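**Unit 9 – Producer premiums and price floors**

A price floor sets the lowest amount a buyer may pay a cooperative. The premium is paid on top and goes into a shared fund.

- Floor above market price: the floor applies.
- Market price above floor: the market price applies – the premium is still due.

The Mivville cooperative sold 41 sacks to Arnimier under 2 contracts. Work out the premium for each contract separately.

Reading: Cele handout, section 2.
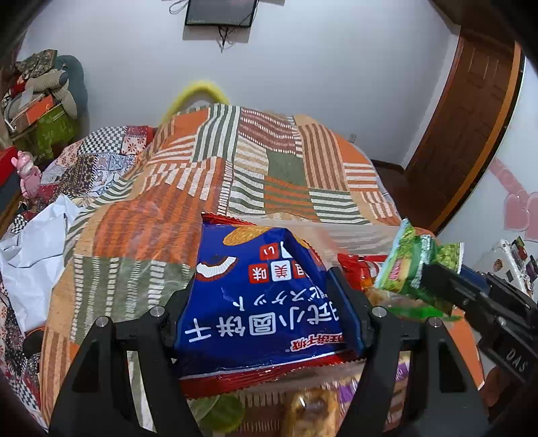
Flelis asks whether the premium is also owed on sacks the buyer rejects; it is owed only on accepted sacks.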